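So, back in February 2024 I promised a write-up of the Pomolgate visit, and then work got busy and the notes sat in my bag until May. Sorry about that! I had to type them up in the end because my handwriting was getting harder to read every time I looked.

Pomolgate, if you don't know it, is a contract packing outfit out past the rail yard. They take other companies' stuff (drinks, mostly, and some bathroom things) and sort it, check it and box it up into mixed packs. You've probably bought one of their boxes without knowing. They do a public visit day every so often, and I'd been trying to get a spot on one for ages because I used to pack boxes myself, a long time ago, and I wanted to see what the job looks like now that there are arms doing part of it.

Getting there was its own adventure. The bus drops you at the wrong end of the road, there's no sidewalk for the last stretch, and the sign says Tekalitz because that was the previous tenant and the sign is apparently bolted on for all eternity. We got visitor badges, a hairnet and a pair of those shoe covers that turn every floor into an ice rink. Then a very long safety talk, and then coffee, which was better than I expected from a place with a vending machine.

The main hall is what you'd imagine. Loud, tall shelves, tape guns going. They told us roughly 900 boxes go out on a normal shift, and most of that is still people with their hands in cardboard. I got a bit sentimental watching the taping bench. I was never as fast as those folks, not even on my best day.

What I'd come for was in the side room, where they try out the handling of single items before anything goes near the line. Every new product has to be learned: where to grab it, how hard, what to do if it's turned the wrong way. They call the whole setup Pridora. A person sets up the item, the arm has a go, the person checks it and changes something. It's slow! I think I'd pictured something out of a car commercial, and what you get is a lot of small adjustments and a lot of waiting, and a person at a screen muttering at a bottle. The day I was there it was little drink bottles, squarish white plastic ones. 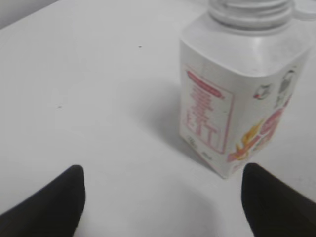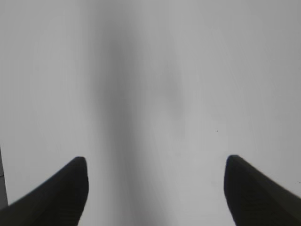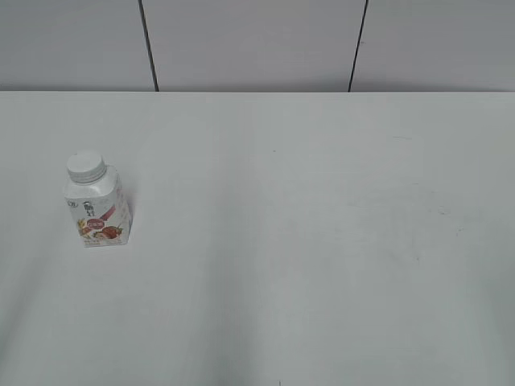 Kpodo, who had been standing next to me for most of the tour, said the part that interested them was the job titles, because the same packers who used to do the checking by hand now do the setting up, and had anyone's pay gone up to match? Fair question, and I wished I'd asked it first. Our guide said that the side room is a step up on the pay scale, that you get it after passing a short in-house course, and that going back to the benches later doesn't cost you the step. Kpodo wanted to know how many people had taken it. Five so far, all from the benches. Kpodo wrote that down and looked only partly satisfied, and I was with them on that.

I got to talk to a couple of the side room people during the break and they didn't agree with each other at all, which I enjoyed. One loved it. She'd had a bad wrist from years of twisting and stacking, and now she spends most of her shift placing things down and watching, and the wrist has calmed down. The other one missed the bench. He said the hours go slower when your hands aren't busy, and that at the bench you could chat with whoever was across from you, while in the side room you're mostly facing a table. He was thinking of asking to split his week. They let people do that, two shifts in the side room and the rest out front, and I gather a few want it that way.

I also asked what happens when the arm gets it wrong, since that's what everybody's uncle wants to know. They stop, write down what happened, reset and try again, and there's a log sheet for it that looked exactly like the damage sheets I used to fill in (same boring columns, same pen on a string). One thing has changed, though. In my day a damage sheet was a small black mark with your initials on it, and people would quietly lose them. Here the log is the useful part of the job, so they fill it in properly, down to which way the label was turned. I liked that a lot more than I expected to like a log sheet.

Less good: the noise from the main hall comes straight through the wall, and the side room chairs are terrible. I sat on one and it sank -- slowly, with a hiss, in front of the whole group. If you're going to move people from standing work to sitting work then buy them a chair! I put this on the feedback form in capital letters.

I also thought the question of what comes after got a pretty thin answer. Someone near the back asked if there would be fewer bench jobs once more products had been through Pridora, and we heard that there were "no current plans," and then it was time to look at the loading dock. The loading dock was nice enough. It had a dock leveler that everyone got to watch go up and down, and a very fat pigeon.

If you want to go, visits are free but you have to sign up ahead, closed shoes only, and they don't let you take bags past the front desk. Allow a good chunk of the afternoon, since ours ran over by a lot. Walk in from the north side if you can, there's a path behind the tire place that skips the bad bit of road. And eat first, because the coffee is good but the only food was crackers, and my group got to them before I did.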